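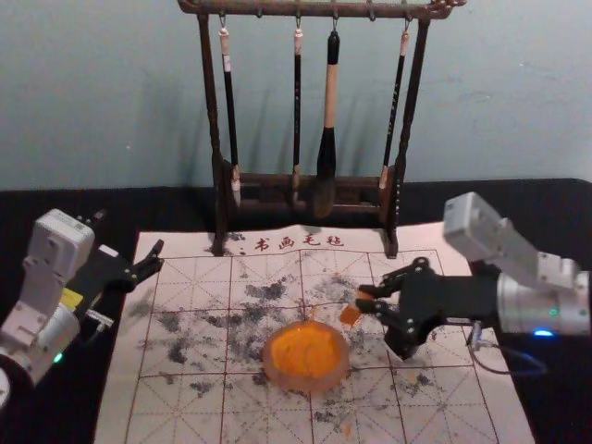 두 팔을 꼭 같이 가르쳐야 하느냐, 오른팔 하나만 먼저 녹화하고 왼팔은 나중에 붙이면 안 되느냐 하고 한 사용자가 물어 왔습니다. 답은 작업에 따라 다릅니다. 한 팔만 물건을 잡는 작업이라도 Grokik은 두 팔의 관절 값을 한 파일에 같이 저장합니다. 그래서 쉬는 팔도 전원을 켜고, 정해진 대기 자세에 두어야 합니다. 나중에 따로 녹화한 왼팔 데이터를 합치는 기능은 현재 판에 없습니다.

4장. 작업 가르치기

이 장은 Drusen 양팔 장치에 작업을 보여 주는 방법을 설명합니다. 방법은 두 가지입니다. 사람이 팔을 직접 잡고 움직이는 방법(직접 교시)과, Wiriya 조종기로 떨어진 자리에서 움직이는 방법(원격 교시)입니다. 설치와 영점 맞추기는 3장을 먼저 끝내십시오.

4.1 준비

1. 책상 위에 작업에 쓰는 물건을 놓습니다. 매트를 쓰는 경우에는 매트가 밀리지 않게 네 모서리를 눌러 봅니다.
2. 두 팔이 닿는 범위를 확인합니다. 뒤쪽에 높이가 있는 물건, 예를 들면 붓걸이가 있을 때는 손가락 끝이 그 물건에 닿지 않는 높이를 먼저 정합니다.
3. 손목 아래의 케이블을 봅니다. 케이블이 책상 위에 놓이는 것은 괜찮지만 팔을 끝까지 돌렸을 때 당겨지면 안 됩니다.
4. Grokik을 열고 [새 작업]을 누릅니다. 작업 이름은 동사로 끝나게 씁니다. 보기: 주황색 조각 집기.
5. 머리 카메라와 손목 카메라의 화면이 모두 나오는지 확인합니다. 하나라도 검게 나오면 녹화 단추가 눌러지지 않습니다.

주의: 비상 정지 단추는 조종하는 사람의 손이 바로 닿는 곳에 둡니다. 다른 사람에게 맡기지 마십시오.

4.2 직접 교시

1. 팔의 전원을 켠 상태에서 [손으로 움직이기]를 선택합니다. 선택한 팔의 관절이 부드러워집니다. 이때 팔이 조금 내려갈 수 있으므로 먼저 손으로 받칩니다.
2. 손목 위의 넓은 부분을 잡습니다. 손가락 마디나 나사가 보이는 부분은 잡지 않습니다.
3. 물건 위까지 천천히 옮긴 다음, [점 저장]을 누릅니다.
4. 손가락을 오므리는 동작은 화면의 막대로 합니다. 손으로 눌러서 오므리면 값이 저장되지 않습니다.
5. 시작점, 접근점, 집는 점, 드는 점의 순서로 저장하고, 끝나면 [확인 재생]을 합니다.

참고: 한 작업에 저장할 수 있는 점은 341개까지입니다. 이 수에 가까워지면 작업을 둘로 나누는 것이 편합니다.

4.3 원격 교시

작은 조각을 집을 때에는 이 방법을 권합니다. 직접 교시에서는 사람의 팔이 머리 카메라를 자주 가리기 때문입니다.

1. Wiriya 조종기를 연결하고 왼쪽과 오른쪽이 바뀌지 않았는지 한 팔씩 조금 움직여 봅니다.
2. 쉬는 팔을 대기 자세로 보냅니다. 손가락은 벌린 채로 두어도 됩니다.
3. [녹화]를 누르고, 소리가 한 번 난 뒤에 움직이기 시작합니다.
4. 조각 바로 위에서 한 번 멈춥니다. 손가락 방향을 맞추고 나서 똑바로 내려갑니다. 비스듬히 내려가면 조각이 밀립니다.
5. 집은 후에는 조각을 매트에서 조금 들어 올리고 잠시 그대로 있습니다. 이 정지 부분은 잘라 내지 마십시오. 학습할 때 필요한 구간입니다.
6. 놓을 곳에 놓고, 팔을 대기 자세로 돌린 다음 [녹화 끝]을 누릅니다.

녹화 한 번의 길이는 약 208초를 넘지 않게 하십시오. 더 길면 저장은 되지만 올리는 시간이 많이 걸립니다.

주의: 무늬나 얼룩이 많은 매트 위에서는 작은 조각의 위치를 카메라 화면만 보고 판단하기 어렵습니다. 조종하는 사람은 화면과 실제 책상을 번갈아 보십시오.

4.4 손목 카메라 확인

손목 카메라는 팔을 따라 같이 기울어집니다. 화면이 기울어져 보이는 것은 고장이 아닙니다. 화면을 똑바로 만들려고 카메라 나사를 돌리면 3장의 영점을 다시 맞추어야 합니다.

1. 대기 자세에서 정지 화면을 하나 저장합니다.
2. 책상에서 움직이지 않는 물건 하나를 기준으로 정하고, 그 물건의 윤곽이 또렷한지 봅니다.
3. 다음 날 같은 자세에서 다시 저장하여 두 화면을 비교합니다. 기준 물건의 자리가 달라졌으면 카메라 또는 물건이 움직인 것입니다.
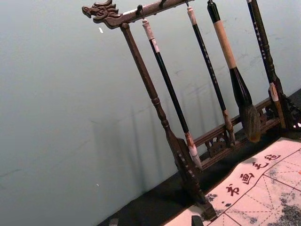 그림 4-2. 손목 카메라 화면: 붓걸이와 매트의 위쪽 가장자리

기준 물건으로는 모양이 복잡한 것이 좋습니다. 조각 장식의 끝이나 매트에 찍힌 글자처럼 쉽게 알아볼 수 있는 곳을 고르십시오. 매달린 물건은 흔들릴 수 있으므로 기준으로 쓰지 않습니다. 그림자도 조명에 따라 바뀌므로 쓰지 않습니다.

4.5 녹화가 잘 안 될 때

오류 11: 쉬는 팔의 신호가 없습니다. 쉬는 팔의 전원과 케이블을 확인하고 4.1의 5번부터 다시 합니다.

오류 1486: 두 카메라의 시간이 맞지 않습니다. Grokik을 닫았다가 다시 엽니다. 같은 오류가 또 나오면 녹화 파일을 지우지 말고 Brirkville 지원 창구로 보내 주십시오.

집은 조각이 자꾸 떨어질 때: 손가락 힘을 한 단계만 올립니다. 부드러운 재료는 한 번에 두 단계 이상 올리면 눌린 자국이 남을 수 있습니다.

재생할 때 팔이 녹화보다 늦게 움직일 때: 재생 속도가 [안전]으로 되어 있습니다. 처음 세 번은 이 속도로 두고, 그 뒤에 [보통]으로 바꾸십시오.

이 장의 마지막 수정: 2018년 10월 30일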